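Cinon has catalogued 319 sheets from the Neves survey of Drultstead harbour, a set of hand-coloured lithographs that had been stored unsorted since the firm bought them in November. Most measure 20 x 31 cm. Margins are trimmed on 9 sheets, with no loss to the printed area.

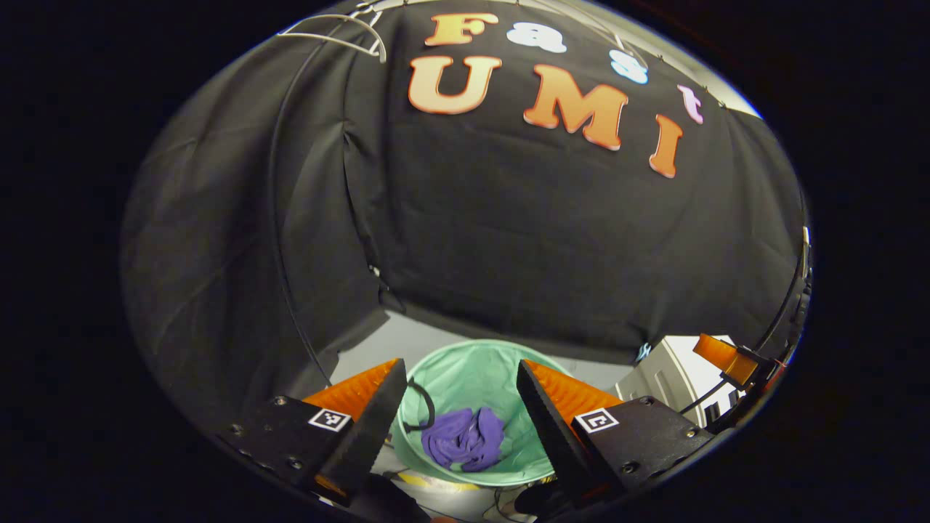

**Is the set complete?**
The index sheet calls for 405 plates, so 86 are still missing, nearly all of them from the Toltton approaches.

Two states of the title plate are present. The earlier lacks the scale bar and has the harbour wall in outline only. Colour on the later state is brighter and was probably added by a second hand. The paper is wove throughout, with light foxing and old centre folds.

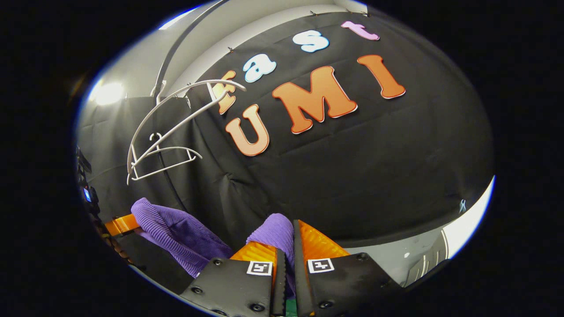
Sheets with soundings will be listed first, followed by the coastal profiles. Duplicates are to be sold singly, unframed, with condition notes for each. Viewing at the Toltton shop is by appointment until 4 pm.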